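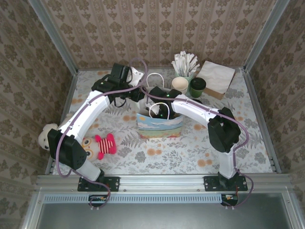 Page last changed in March - 2 replies

Two arms coming to our packing benches, how do I talk to my team about it?

Posted by Bridie_at_Urken

Hello all, first time asking although I've been reading this board for years (mostly the threads on rotas, which saved my bacon more than once). I look after the gift packing room at Urken, on the Plilis side of town. There are 14 of us and we make up gift bags to order: soft toys, cups, napkins, bits of tableware, whatever the customer has picked. It's fiddly work and people are proud of it, and I'd like that to come through in whatever I say to them.

Management have decided on a pair of arms for one of the benches. I've been over to watch them at it and they do the sort of jobs we do, getting hold of a bag by its string handle, handling cups and lids and so on. I found it quite absorbing, I must say, and stayed much longer than I meant to. What I couldn't get from anybody was a straight answer on what it means for the room. The plan says "no change to headcount" and then two lines later it says "redeployment where appropriate", and my lot can read as well as I can.

My worries, in no special order. Our best packers are paid a bit extra for speed, and I don't know what happens to that when the steady orders go to the machine and they are left with all the awkward ones. Our biggest order last year was 1198 bags for one customer, and it was dull, but it also gave everyone a fortnight of good money and a chance to chat. Then there's the program that runs the bench, Cutatow, and two people are to be trained on it. Two! Who picks them? And I've been asked to "prepare the team" by the end of the month, with no more to go on than that.

Has anyone been through this from the supervisor's chair? I don't want a pep talk, I want to know what you'd say first, and to whom. Napkins are my other question, by the way. Ours come out of an open box and have to be lifted singly without creasing, and it takes a new starter ages to learn the knack. Do I let my people show the engineers how they do it, or is that asking them to train up their own replacement?
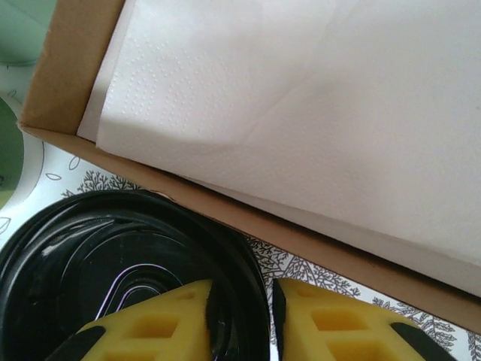
Ettore Russo

Bridie, sort the pay out before you say a word to anybody. We had this at Caruso when the carton line went over, and the bonus was left "for review", and it was still for review when our quickest packer handed her notice in. Get it in writing that nobody's rate drops while the work is being shared out afresh, even if it is only for a few months, and then call everyone in together, the late shift included. If you tell the day people first it'll be all round the building by tea.

On the napkins, yes, let them show how it's done, but ask them, don't tell them, and have it put down as paid time. I would also want their names on the write-up. Ours spent long afternoons explaining things like how a lid sits when you put it down in a hurry, and all of that went into the instructions as if it had come from the supplier. People minded that a good deal more than they minded the machine, and I still hear about it now - quite rightly, I think.

As for the two training places, I'd put a sheet up and let people ask for one. I picked mine myself, the two youngest, and I was wrong on both counts. One hated it, and a lady who'd been packing for most of her life was hurt not to have been considered. She runs that line these days.

Do mention clearing up after stoppages as well. When an arm halts, somebody has to walk over and see to it, and that somebody also has their own bench to keep going. Ask for it to be counted as a job.

quietmornings

we got one at my place, its fine, you get used to it. the noise is what bothered me more than anything. ask if they're putting it near the kettle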